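The Second Cube

The robotics club of Hornham met in January in the old canteen, because the classroom was being painted. Mbali Mofokeng came at four in the afternoon, when the others already had their tables.

"You are on the basket," said Reshma Mahlangu, who was the teacher. "Slowly today. The robot learns your hands, so it will learn your hurry also."

Mbali put her fingers into the two grippers. Her brother's friend Lesego had told her that it feels like wearing crab claws. To her it felt more like eating soup with somebody else's spoon. The left one obeyed. The right one was stubborn, and closed a little later than she wished. 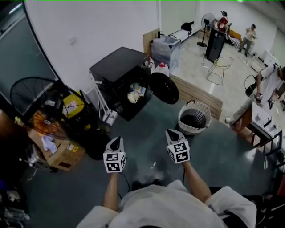 Two grippers and one basket, at the table in the canteen.

"How many do we need?" she asked.

"The competition wants 400 good ones."

"And how many do we have?"

Reshma looked into her notebook and did not answer at once. At the next table Lesego Zwane laughed, but in a friendly way.

Mbali stood for a while without moving. She thought of her grandmother in Clullari, who sorted beans every evening and never looked at her fingers. She tried to look at the basket in the same way, as if it was already in its place and she had only to follow it.

She reached for the handle. The right gripper closed late, as before, but this time she waited for it.

"Again," said Reshma, and wrote something down.

"Was it good?"

"It was slow. Again, please."

Mbali moved the basket back to where it had been and lifted her hands.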